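Jiltmont Tenants' Cooperative
Household Automation Working Group
Minutes of the meeting held 10 July 2024
Posted by the minute-taker

14 comments | 3 shares

The meeting opened ten minutes late, the door to the common room having been locked by the automatic system approved at an earlier meeting. The minute-taker was asked to record this neutrally and has done so.

1. Minutes of the last meeting

Approved with one correction. Under item 4, "the machine can fold towels" should read "the machine can fold a towel." The member who requested the change said the towel was a hand towel. This was noted.

2. Matters arising

The group had asked Skenar for a written list of the chores its household unit can do unattended. A reply has come. It runs to several pages and uses the word "soon" often enough that one member had begun underlining it. Stripped of that, the list comes down to carrying light objects between rooms, wiping a clear counter and taking out a bag that a person has already tied.

There was discussion of what counts as a clear counter. Skenar defines it as a counter with nothing on it. Members with children felt this narrowed the field.

The Seton floor cleaner trial in the shared laundry goes on. The floor is cleaner than it was. The unit still stops at the threshold strip and waits to be lifted over, and residents have got into the habit of lifting it, so the question of who is doing the chore remains open. The group declined to vote on it.

3. The Ung proposal

Ung has offered to train its kitchen robot on simulated versions of our apartments before any hardware comes into the building. The idea is that the robot practices in software, breaks whatever it is going to break there, and turns up in August with its manners learned.

The monthly charge would be $50 per household taking part, with a one-time setup fee of $400 for the building. The group's remaining budget is $582. The member who keeps an eye on these things pointed out that this leaves $182 after setup, and that the last demonstration cost us a toaster.

The four tasks Ung wants to start with are:

- empty the kitchen trash and put in a new bag
- rinse dishes and leave them by the sink
- wipe the counter
- open and close interior doors without incident

The last was added at the group's request. "Without incident" was our wording. Ung had written "with high reliability," and would not say how high.

Members then went over the simulated material. Discussion turned first to the route between the sink and the trash bin, which a person covers many times a day without thinking and which a robot has to plan as if it were crossing a river. The bin stands on a white floor and the counter on a dark one, and Ung's notes say that a change of floor color can be enough to make some machines hesitate. Several members have dogs with the same problem.

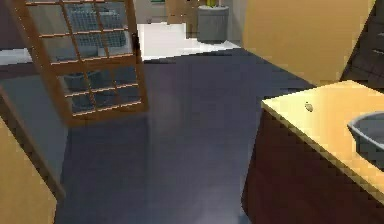
A longtime skeptic replied that none of this told us whether the thing could get a wet plate out of a sink, that she had asked the same question at every meeting so far, and that she would go on asking it until somebody showed her a wet plate. Her view was that walking to the trash is the easy half of the job, and that the hard half is knowing that the bag has a leak before you lift it.

Another member said this was unfair, as his own sons could not do that either.

The group then spent some time on glass. Machines that judge distance by camera can read a pane as an opening, and the lattice door in the simulated room was brought up as a case worth testing, with gray things showing through the panes for a robot to get ideas about. It was agreed that Ung should be asked what the robot does when it sees an object it wants on the far side of a closed door. The preferred answer is "opens the door."

A question was raised as to whether success in simulation means much in a real kitchen. The short answer given was: some. Simulated counters don't get sticky, simulated drawers don't jam on a potato masher, and a simulated bin has never held a week of fish. On the other side, a robot that can't manage the clean version will certainly not manage ours. The group found both points sound and was no further along.

4. Has anything improved since last year?

This item is on every agenda and was taken briefly. Members' reports:

Floors: yes, within limits (see threshold strip).

Laundry: machines still wash and dry, as they have for decades. Nothing on offer will match socks. One member feels that people won't either and that the bar should be moved.

Dishes: the dishwasher remains the most successful household robot any of us has owned, and it gets no credit because it has no face.

Trash: a person ties the bag, a person opens the chute, and the machine handles the hallway in between. Supporters call this a start. Others call it a slow walk — in fairness, a very steady one.

Beds: no reports.

5. Decisions

The group will tell Ung that it is interested, and will pay nothing until 2 conditions are met: a test involving a wet plate, and a written answer on the glass door.

The Seton trial is extended through August. Residents are asked to stop lifting the unit over the strip for one week, to see what it does. Anyone who finds it has been sitting there overnight should leave it and write down where it was.

Skenar will be thanked for its list.

6. Any other business

A request that these meetings be transcribed automatically from now on was put to the room. A sample was read out from the software trial, in which "Jiltmont" appears as "guilt month" and the budget discussion is attributed to the refrigerator. The request was deferred, and the minute-taker did not take part in the vote.

It was also mentioned that the cups from last time are still in the common room sink. No machine has come forward. Two members washed them after the close.

Meeting closed. Next meeting in August, same room, door to be propped.

Comments (14)

Contact the working group through the front office mailbox
© 2024 Jiltmont Tenants' Cooperative
Back to top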